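Chapter 8
Shore Excursions and the Local Tour Operator

Learning objectives
After studying this chapter you should be able to:
define a shore excursion and name the parties to its sale;
explain how port time limits the length of a tour;
calculate a per-person cost for a shared and a private departure;
describe the main terms of an operator agreement.

Key terms: port call, all-aboard time, ground handler, net rate, minimum load, release date

8.1 The port call as a product

Chapter 7 dealt with tours sold to guests who stay overnight at the destination. A cruise passenger is a different kind of customer. The visit begins when the ship is cleared by the port authority and ends at the all-aboard time, and the operator controls neither. Every decision about route, meals and vehicle size is made inside that window.

The usable window is shorter than the published call. Clearance, the walk to the gate and the return margin must all be subtracted. In the port of Stelberg, used throughout this chapter, a call published as ten hours yields about 8 hours of touring time. Planners who work from the published figure tend to cut the last stop of the day, often the one named in the brochure.

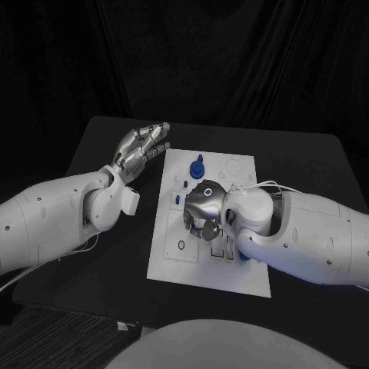

A second limit is arrival in bulk. A land-based operator may receive bookings spread over a week, while a port operator receives the whole demand in one morning. Vehicles and guides are idle on days without a ship, and the cost of those idle days has to be carried by the days with one.

8.2 Shared and private departures

A shared departure is sold by the seat. It runs only if bookings reach the minimum load, and it is released or confirmed on a date fixed in the contract. A private departure is sold by the vehicle, at one price for the party, and has no minimum load.

Consider the case of Mateos, a ground handler in Stelberg. On Saturday, October 12, 2019, the firm carried 152 passengers on shared departures to the Kivwood valley, using coaches with 37 passenger seats. Four coaches hold 148, so a fifth was required for the last four guests. The fixed cost of one coach with driver and guide was $821. Spread over a full coach, that cost is $22.19 per person; spread over four guests, it is $205.25.

Fig. 8.1 Two robot arms over a black table, with a white sheet and small blue parts between them.

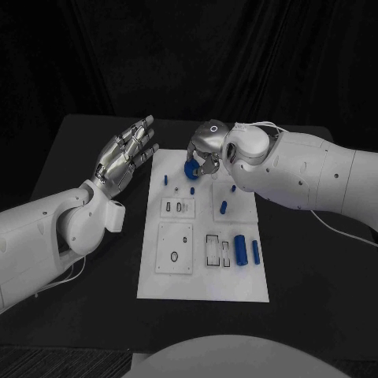

The left hand is open and raised, with four silver jointed fingers.

The handler has three ways to deal with the overflow: close sales at the fourth coach, hire a smaller vehicle, or offer the remaining guests a private departure at a higher rate. The choice depends on the release date. If the ship's final count arrives the evening before the call - a common arrangement - small vehicles may no longer be available.

8.3 The operator agreement

Most handlers sell to the cruise line at a net rate, and the line sets the retail price. Esperanza Alcaraz, in her study of the Jilus coast, groups the terms of such agreements under rate, capacity, liability and delay. The last of these is the most often disputed. Under a typical delay clause the ship waits for guests on tours sold on board, but has no duty to wait for guests who booked ashore.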